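Diary of the Visits Officer, Lollow Technical Institute

July

The party assembled at the side entrance at a quarter to nine and was conveyed to Istlow by the institute's minibus. The journey was slower than planned on account of resurfacing work on the Ondport road, and we were received at the Lombardi building shortly after ten. Coffee was provided. Badges had been prepared in advance, although two carried the wrong department and had to be written again by hand.

The programme for the open day listed 4 stations, of which ours had been allotted the third, the first, the fourth and the second, in that order. I record this because the printed sheet given to our group showed the ordinary sequence and a certain amount of walking back and forth resulted.

The third station concerned the teaching of handling tasks by means of hand-held grippers. The host explained that a person carries out the task with the gripper in hand, and that the recordings are afterwards used to train a robot arm. The tasks were of a domestic and clerical kind – papers, a desk organiser, a bag with straps – and had been chosen, we were told, as things which people manage without thought and machines manage badly.

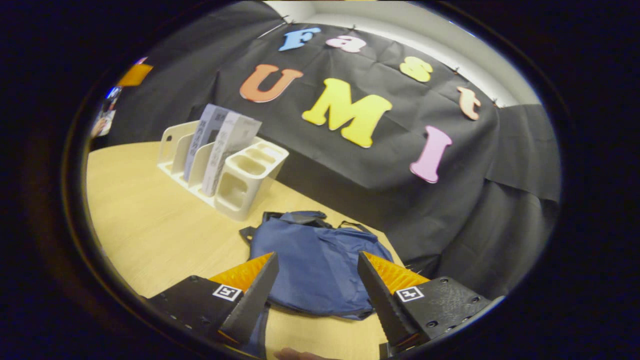
I asked how many recordings were needed before a task could be considered learned. The reply was that it depended on the task and on the variety of the recordings. For the work with bags the Istlow team had set itself a target of 1,000 and had reached 460 by the end of June. Soft articles were said to be the most demanding, as they never lie in the same shape twice. The host was candid that progress had been slower than the original plan allowed, and I thought the better of the establishment for it.

Questions from our party were mostly sensible. One concerned the small square markers fixed to the gripper fingers, which are there so that the opening between the fingers can be measured from the recording itself. Another concerned the pay and hours of those who do the recording. The answer was given plainly: sessions are limited to 2 hours, with a break, owing to strain on the wrist.
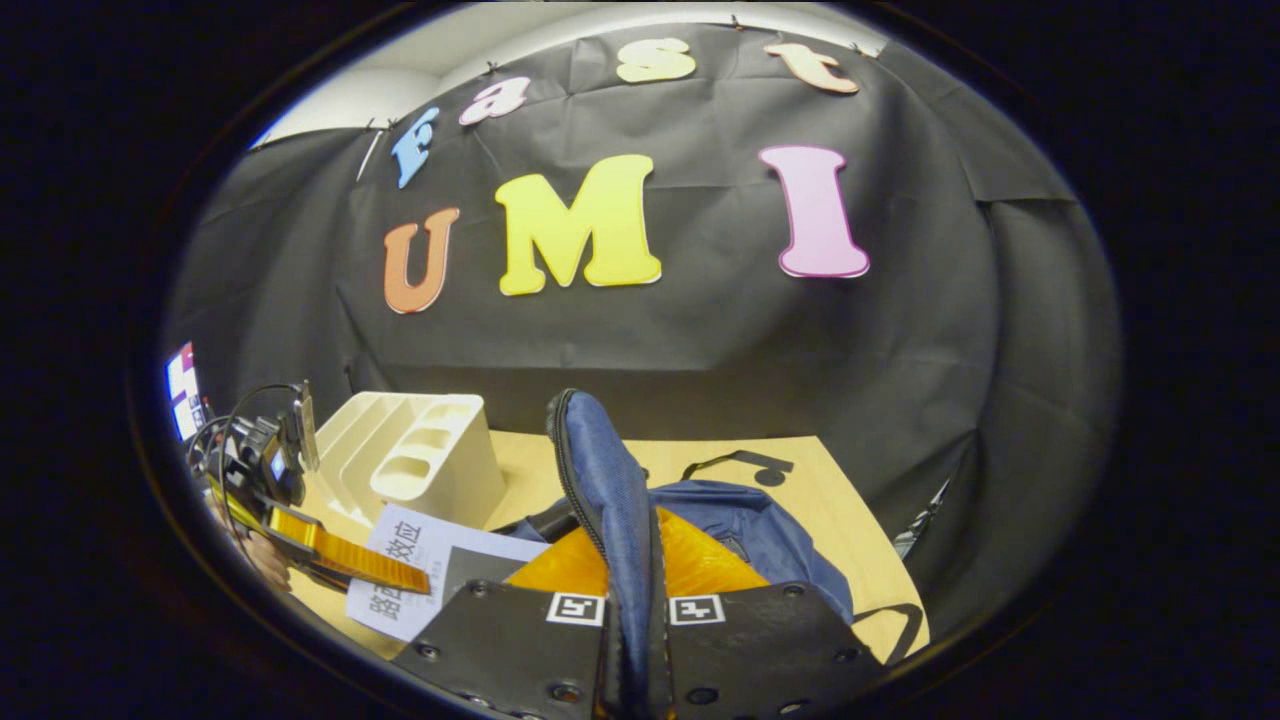
A shoulder strap held between the gripper fingers at the third station, Lombardi building, Istlow.

Lunch was taken in the canteen and was adequate. The vegetarian option had run out by the time the second half of our group arrived, and I have written to the organisers on the point.

The afternoon stations dealt with warehouse sorting and with the inspection of castings. Both were shown behind glass, and the noise made the commentary hard to follow. I would suggest that any future party from Lollow ask for the written notes beforehand.

We left at twenty to four. Matters to be attended to: letter of thanks to Istlow; return of one badge, carried home in error; an enquiry as to whether a smaller group might be received in the autumn term, for a full morning at the third station – the time allowed today was too short for our students to try the grippers for themselves.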